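Wide rims on bathroom sinks. I'm for them, and I'm tired of reading they're a waste of space.

Every showroom right now wants you to buy a bowl. A salad bowl on a plank, basically. Looks great in January when it's new and nobody has shaved over it. Then where does the soap go? The razor? On the plank, in a puddle, under the bowl where no sponge fits.

A broad flat rim is a shelf you already paid for. You put your watch on it. You wipe it in one pass - done. I looked at a Filali bowl last winter, 4000 before the faucet, and teh salesman had no answer on the soap question. None.
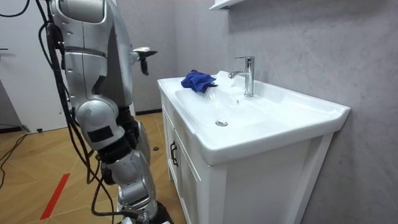

Same goes for the faucet. One lever, on top, bolted to the back of the basin. You can work it with an elbow. Wall taps are pretty until the first leak, and then somebody is cutting tile. My brother-in-law in Olten had 23 tiles off for a washer. Twenty-three!

And a cabinet underneath, please. Not legs. Toilet paper has to live somewhere, so does the bleach.

Yes, white shows everything. Good. I want to see the toothpaste so I can get rid of it. Dark basins hide it for a week and then its cement.

Spend the extra 200 on a better drain instead - you'll be the one pulling hair out of it.

Herman Pangaribuan
December 16, 2023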